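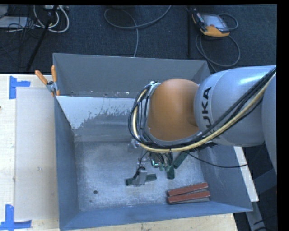
How to get through your first open-water swim start

My first lake race was at Norinville, and I went out way too hard and spent the next 12 minutes gasping (not my finest morning!). So this is how I do it now.

Get in early if the race allows it and put your face in the water. Blow bubbles, float a bit, then swim 14 easy strokes out and come back.

Line up to the side. Sarla Thakur talked me into this one and I'll never go back to the middle — you swim a few extra yards and hardly get kicked at all.

When the horn goes, count to 5 before you start. Breathe every two strokes and look up for the buoy every sixth. If you panic, roll onto your back and kick until your breathing settles, then carry on.

Practice it with two or three friends swimming close beside you in the pool, elbows and all.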